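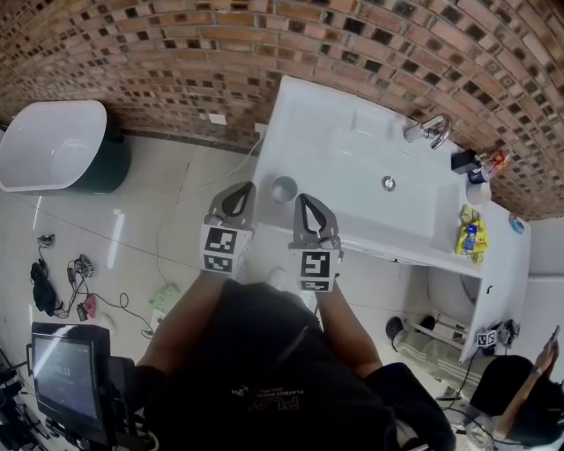 Hyun-seo Ahn

Hand-held gripper, two fingers, printed marker block on the end of each one. There's a third small block on the front corner of the vanity. Since May the left finger reads further forward than the right when both are closed. I've cleaned the blocks and done the zero again. Gap is 5 mm out at one end of travel and fine at the other. What would you check first?

kilach_bench
Pads. Take both off and measure them. The curved ones wear on the inside and then the fingers close past where they should.

Hyun-seo Ahn
Measured, they match. I swapped them left to right as well and the error stayed on the left.

E. Seo
Then it's the block and not the pad. Ours had been glued on slightly turned after a repair. Put a square against it.

orer835
Disagree with checking the block first. Glossy white tile and a white sink, I'd look at glare. We lost markers all the time over a floor like that until we turned the lamp round.

E. Seo
Glare gives you dropouts. He has a steady offset on one side, it's a different fault.

orer835
It can do both if one edge of the square washes out. Try it with the lights off, takes 30 seconds.

Hyun-seo Ahn
Lights off made no difference. The square shows the left block leaning, you can see daylight under one edge. Old glue underneath I think.

kilach_bench
Scrape it right back to the plastic, then two small screws. I wouldn't glue it again.

E. Seo
Glue is fine if you clamp it overnight -- screws split ours. Either way do the full calibration after, the zero alone won't fix it.

Hyun-seo Ahn
Gluing it tonight, calibration on Saturday. Will post the numbers.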